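Forum > Camping and Caravanning > Sites and Stopovers > Tent or cabin at Gidham in March?

Tent or cabin at Gidham in March?

We're planning our first proper family camping trip and we've fallen for the look of Gidham, the lakeside campground below Clundov. Two adults, two kids, one very excited dog! The dates we can get are the last week of March, and I can't decide between pitching our own tent and taking one of the little cabins up by the old mill.

We've got a decent four-person tent and warm sleeping bags, but we've only ever used them in July. The kids are voting tent, loudly. Is the ground any good that early in the year? Does the lower field get soggy? And do the cabins come with bedding or do you bring everything? The booking page just says "sleeps 4" and leaves it there. Any tips on things to do nearby on a rainy day would be great too.

Posted by mossy_boots, 5 June 2024

---

pegsandpans

Oh, you'll love it! We've stayed at Gidham in both a tent and a cabin, and in March I'd go cabin without thinking twice, at least for a first trip. The lake throws up a cold mist most mornings, gorgeous to look at with a mug of coffee and a lot less gorgeous when you're crawling out into it in your socks.

If you do go with the tent, ask for the upper terrace. The lower field has the view everyone takes pictures of, but it drains slowly, and after a wet week you'll be hammering pegs into pudding. The terrace pitches are smaller but they're on gravelly ground with a hedge on the wind side. Bring strong pegs, the thin wire ones just bend. The washhouse is heated (hooray!) and there's a drying room next to it, so wet coats don't have to live in the car.

The cabins have mattresses but no bedding, so pack sheets, pillows and your sleeping bags. There's a two-ring stove, a kettle and a small fridge. Bring your own sharp knife and a dish towel. You're asked to leave the place swept when you go, and it takes no time at all, just do under the beds too, that's where the mud and dog hair end up. We do the same thing at home before we lay the sleeping bags out to air.
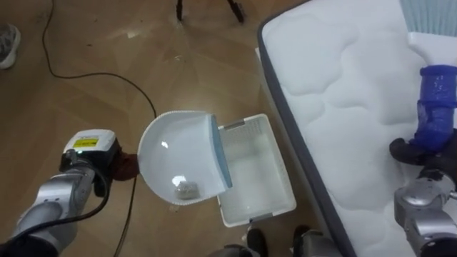

Emptying the dustpan, with the mattress alongside.

For a rainy day, take the Ekau valley railway! It opened in 1885 and the carriages are lovely, all rattles and big windows. Dogs ride free and the kids can stand at the back and watch the viaduct go by. Get off at Clundov for cake.

---

Tallpine

cabin. dogs are ok in the ones nearest the gate but not in the others, so say so when you book. check in closes at 10 so don't get stuck behind the tractors like we did

---

lakeloop_fan

Going to stick up for the tent, sorry! We camped there the last weekend of March this year and had the best time. Yes, it was cold at night. We put a wool blanket under the sleeping mats as well as one on top, everybody wore a hat to bed, and the kids still talk about hearing the owls. If yours are voting tent, could you split it, a couple of nights under canvas and the rest in a cabin? The office was happy to do that for us midweek.

Don't miss the Stöcker trail. It starts behind the boathouse and it's 10 km if you do the full loop, but there's a shortcut over the footbridge for small legs. Frogs everywhere in spring. The shop at the gate only opens on weekends before Easter, so stock up on milk and matches in Clundov on your way in.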